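Grangate Hall — Pre-Show Safety Walk
Show: Skunow, winter tour, November
Doors 7:00 p.m., walk starts 3:30 p.m.
Floor and balcony combined: 1,217
Balcony only: 351

What a night this is going to be! Sold out, two full sets, and the new lighting rig gets its first real crowd. Comments go under each line. Please write more than "fine."

FRONT OF HOUSE

1. Exit doors open fully, both leaves — OK
Comment: All of them swing beautifully since the new hinges went on. Door C used to need a shoulder.

2. Exit signs lit, battery test held — OK
Comment: Checked with the house lights down.

3. Aisle tape and step edges — FIX BEFORE DOORS
Comment: Balcony row 4, house left, tape is lifting. Fresh roll is in the box office drawer.
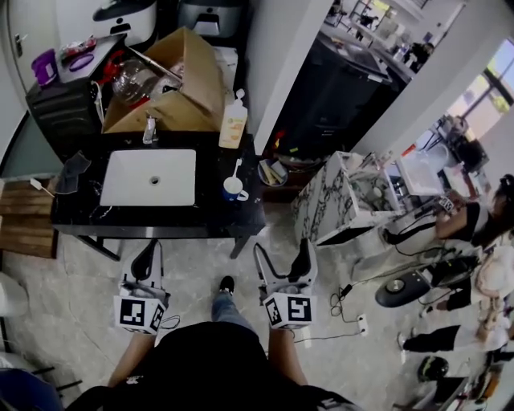 4. Barricade pinned and level — OK
Comment: Lovely tight line this time. Every pin is in, and the center gate opens toward the stage with one hand. Security tried it twice and liked it.

5. Balcony rail — OK
Comment: Solid along the whole length. Please keep banners off it, even the great ones.

BACKSTAGE

6. Dressing room corridor clear to 44 inches — OK
Comment: Vendwood cases are stacked on one side only. Thank you, load-in crew!

7. Sinks and counters — OK

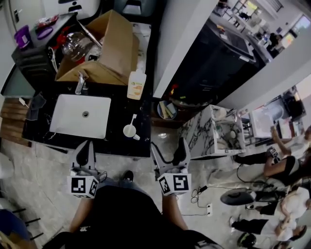

Comment: Skunow's singer steams before every show, so hot water matters more than usual tonight, and the heater was turned on at noon. Run each tap for a minute and look underneath for drips. On the black counter with the white veining, check that the faucet still points into the bowl, and keep the small round drain clear of tea leaves. Plug-in steamers stay on the dry side, please.

8. First aid kit sealed and stocked — RESTOCKED
Comment: Added ice packs and two boxes of earplugs. Spare plugs go to the merch table.
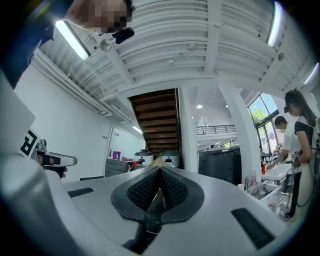

Page 2 of 4

STAGE AND POWER

9. Truss safeties on every fixture — OK
Comment: Counted off against the plot, top to bottom. The rig looks fantastic from row one, wait till you see it moving.

10. Cable ramps — FIX BEFORE DOORS
Comment: Gap at the monitor desk, stage right. One more ramp closes it.

11. Haze machine and detector plan — OK
Comment: Water-based fluid, Saengthong's own unit. The support act has seen the levels and is happy with them.

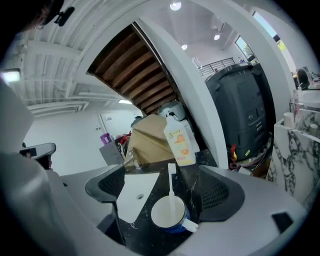 12. Drum riser wheels locked — OK
Comment: Locked and chocked. It rolls during the changeover, so stage left checks it again before the headliner walks on.

13. Stage extinguishers, 2 — OK
Comment: Both gauges in the green, tags current.

Open items at 5:15 p.m.: 3 and 10. Initial here when done: ____ ____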